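Vending machine going from the Tarnbridge break room, what replaces it?
Posted in May by fellside_kit, 10:42

Facilities have confirmed the vending machine on the ground floor goes at the end of the month. The contract with Briem is up and they want 200 a month to carry on, which the site won't pay. We can have a snack shelf instead, with an honesty box. I've said I'll do the ordering if people tell me what they want. Crisps and chocolate are easy. Anything else, say so below.

hobnail60
Fine by me. The machine took my money twice last winter. Can we keep prices at 60p for crisps? It was 95p in the machine for a small bag.

marrow_lane
I'm against it. We had an honesty box at the Donirdale site and it was short every week. After 3 months they gave up and we had nothing at all. I'd sooner pay a bit more and have a machine that works.

fellside_kit
Donirdale had it by the back door where drivers came through. Ours would be in the break room, which needs a pass. 60p is possible if I buy in bulk.

pelican crossing
Could we have something that isn't crisps? Noodles would do me. There's a kettle.

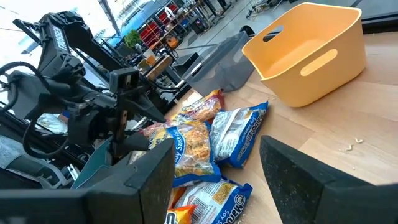 Tarnbridge Site Social Club

hobnail60
Soy sauce flavour gets my vote. The chicken ones all taste the same to me.

marrow_lane
Soy sauce is wheat, so that's no good for the two of us on nights who can't have gluten. Please get rice cakes or plain nuts as well, and keep them on a separate shelf.

pelican crossing
Nuts are a problem for the lab side. Their rule is no nuts in shared rooms and we share that room with them from 15 past twelve.

fellside_kit
OK, no nuts. Rice cakes on the top shelf and noodles at the bottom. I'll start small and see what sells.

marrow_lane
Still think it'll be short, but thanks for the rice cakes.

hobnail60
Who empties the box?

fellside_kit
Me, at the end of each shift I'm on. The total will go on the noticeboard next to the Sedatex rota.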